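1/ People keep asking what I'd do differently about moving abroad, so here's a thread. I got to Prarkthorpe in March with two suitcases and way too much confidence.

2/ Bring less! I shipped 4 boxes and wish I'd shipped one. I own red shorts. It rains here constantly.

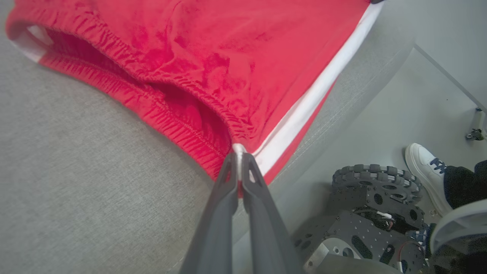 3/ Rent. I'd budgeted 1,000 a month and the first places I saw were closer to 2,000, before heat. My friend Maysoun Awwad told me to look past the river, out by Thibodeau Street, and she was so right.

4/ Do the bank account in week one. Mine took three visits because my lease had my middle name on it and my passport didn't (ugh). Bring every piece of paper you own.
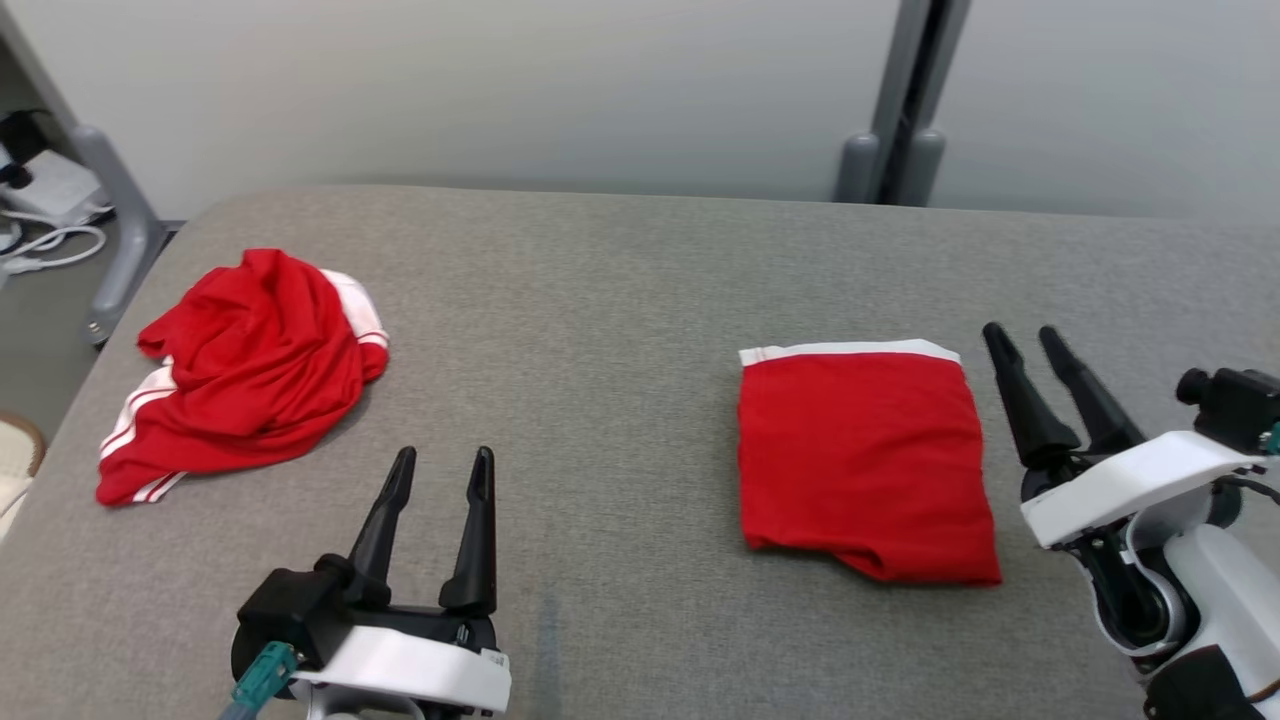

5/ Get the bus pass. It's 62 a month and covers the ferry too, which I found out after weeks of buying singles like a tourist.

6/ Say yes to your neighbors. Gangadharan Shetty downstairs invited me to dinner on my second night and I nearly said I was too tired. I've eaten there most weekends, and he's teaching me to make dosas, badly so far (my fault, not his).

7/ Next up is health insurance, once I've figured out the form. If you've done it already, please message me!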